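3.2 Materials and procedure

Parcels were drawn from the returns stream at the Jasholm depot, which handles goods bought by mail and sent back by households. We asked the depot to hold back parcels in plain brown corrugated boxes and to pass over padded envelopes, tubes and anything with a hazard label. Boxes showing water damage were also left out, as damp board loses stiffness and would have muddied the comparison between tape types. The final set had 101 boxes. All were of single-wall board, and all had been shipped at least twice, once to the customer and once back.

For each box we recorded the outer dimensions, the weight, the type of tape on the top seam and the number of tape layers at the middle of the seam. Two raters then scored the seam on a 5-point scale, where 1 meant that the tape had come away over most of its length and 5 meant that it was fully bonded with no lifted edge. The raters worked separately and did not see each other's sheets. Where their scores differed by one point we used the mean. Where they differed by more, the box was scored again by both raters together.

The contents were not examined. An earlier study at the Stekerico packing plant had opened every box and sorted the goods by fragility, but this took so long that only a small set could be covered. We chose to give up that detail in return for a larger sample.

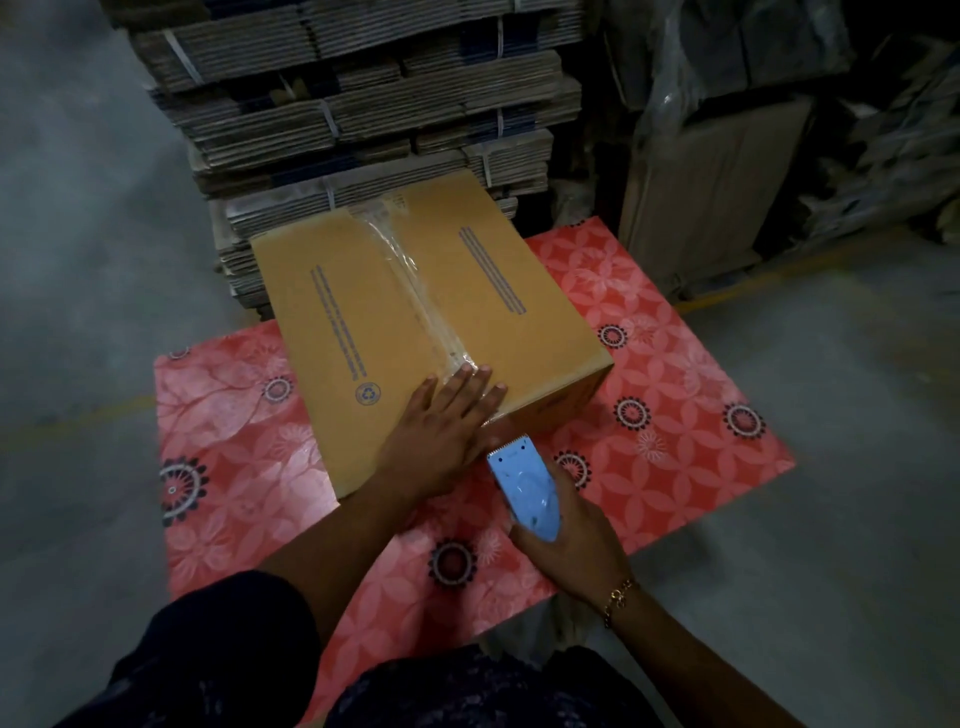
Đorđević
Figure 4. Closed corrugated box with clear packing tape along the center seam. The tape surface is slightly wrinkled.

Wrinkles in the tape were noted but did not enter the seam score. In pilot work they proved hard to judge, as the same wrinkle may look deep under a side light and nearly vanish under an even one. A wrinkle that reached the edge of the tape and left an open channel was treated as a lifted edge and scored in that way. Wrinkles that stayed inside the strip were entered in the remarks column only.

Printed marks on the boxes were left alone. Most recyclers in the district accept board with a moderate amount of ink, and the amount of print had no bearing on the seam measurements. Paper labels were a different matter. Where a label crossed the seam, it added stiffness and partly covered the tape, so the label was cut along the seam with a blade before scoring.

After scoring, the tape was removed by hand, starting from the end that was better bonded. We weighed the removed strip together with any paper fiber that came off with it. The fiber share was found by soaking the strip, scraping it, and weighing the dried tape again. This gives a direct figure for the board lost to the tape, a quantity that is usually estimated from mill rejects.

3.3 Results

Seam scores were high for both of the main tape types. Paper tape with a water-activated adhesive scored slightly higher than clear plastic tape, and its scores were more closely grouped. The lowest scores came from boxes that had been taped a second time over the remains of the first strip. In these, the upper layer had bonded to the old tape but only weakly to the board on either side of it, and the seam had begun to open at the ends.

Box size mattered less than we had expected. Long, low boxes had somewhat more lifting at the ends of the seam than boxes nearer to a cube, but the difference was small and was no longer present once second taping was taken into account. Weight showed no clear pattern at all. The heaviest boxes in the sample had often been taped by people who used extra layers, so that the effect of load and the effect of tape quantity cannot be separated with the data at hand.

Fiber loss followed a different order. Plastic tape pulled away more fiber than we had supposed, especially where it had been in place for a long time. Paper tape could seldom be peeled at all and tore along with the top liner. For a mill this is of little concern, as paper tape can go into the pulper with the board. For a depot that wants to use the box again it is a real cost, because the top flaps are often too torn to be closed a third time.

A subset of 20 boxes was reclosed with fresh plastic tape after the first strip had been removed. These were stored flat side down for a month in an unheated room and scored again. Seams laid over bare, undamaged liner held as well as those in the main sample. Seams laid over torn liner did not. The tape itself stayed intact in nearly all of these cases, and the failure was within the board, between the torn liner and the fluting below it.

3.4 Comparison with earlier work

The Drundell survey, carried out among small shippers, reported that most returned boxes were thrown out after one round trip on the grounds that the seam had failed. Our scores do not support this for the board itself. Most of the seams we examined were sound on arrival. The damage that prevented further use was done in opening the box, either by a blade run too deep along the seam or by pulling the flaps apart with the tape still in place.

Part of the gap between the two sets of findings may lie in how failure was defined. The Drundell respondents were asked whether a box was "fit to ship again," and a shipper may answer no for reasons that have nothing to do with the seam, such as old address labels or crushed corners. Our scale covered the seam only. A box with a score of 5 could still be a poor choice for another trip.

There is also a difference in season. Our boxes were collected in October, when the depot was cool and fairly dry. Adhesives on plastic tape soften in summer heat, and a repeat of the work in warmer months would probably give lower seam scores and a wider spread. We return to this point in Section 5.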